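Cord library opens at Jundville makers' hall

JUNDVILLE — Anyone who has ever bought a whole spool of cord for a project that needed a few feet of it may want to stop by the Ambaye makers' hall on Fikutmont Street, where a free cord library opens to the public on 16th May.

The library is a set of small plastic bins, sorted by color and thickness, from which visitors can take lengths of leftover cord for crafts, repairs or schoolwork. There is no charge and no sign-up. People are asked to drop off their own leftovers when they have some.

Modupe Anozie, who teaches knotting and macrame at the hall, started the collection last November after clearing out a supply closet.

"I had bags and bags of it, and every piece was too good to throw out and too short to sell," Anozie said. "Then students began bringing me theirs, and I ran out of closet."

By early spring the collection had grown to 963 pieces, according to a tally kept by Nahom Yilma, a high school senior who sorted most of it after class. Cotton, nylon and elastic cord are all included. Pieces shorter than a foot are set aside for the hall's children's workshop, where they end up as bracelets and key fobs.

Sorting has been the slow part. Much of the cord arrived in grocery bags, knotted together, and each piece has to be worked free before it can go into a bin. Yilma said the thin, smooth kinds are the worst.

"The thick rope you can just shake out," he said. "The thin stuff you put down on the table, and it finds the other thin stuff."

The bins came from Trundska, a hardware store two blocks from the hall that was replacing its parts shelving. Store owner Wellington Quintana donated 100 of them in red, green and white. They are open at the front, with a low lip, so people can reach in and see what is there without taking anything down.

For now the bins are set out on tables. Quintana has offered to help build a wall rack over the summer, and the hall has put $600 toward lumber and screws. Labels will be added once the rack is up and the order of the colors has been settled, Anozie said.

The hall is also asking for donations of cord in two groups that run out quickly: black, in any thickness, and waxed cotton. Wire, fishing line and anything with a metal core cannot be accepted. Cord should be clean, but it does not need to be untangled first.

Chaltu Endale, who mends bags and backpacks from her home on the north side of town, has been using the collection since it was still in the closet. She said she mostly takes drawcord.

"A bag comes in with one broken string, and the store wants to sell me a hundred feet," Endale said. "I need three."

A beginners' knotting class will be held on opening day at 2 p.m., taught by Anozie and Qusai Karam, a retired sailmaker. The class is free, and materials will come from the bins. Children under 10 should come with an adult.

After opening day, the library can be used whenever the hall is open. Cord can be left at the front desk during the same hours.
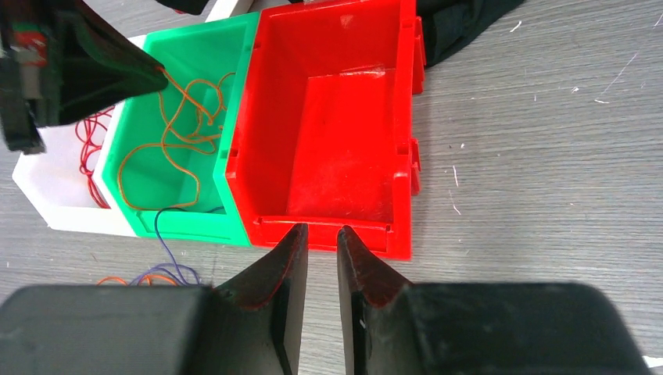
Orange cord in a green bin at the Ambaye makers' hall, with more cord on the table.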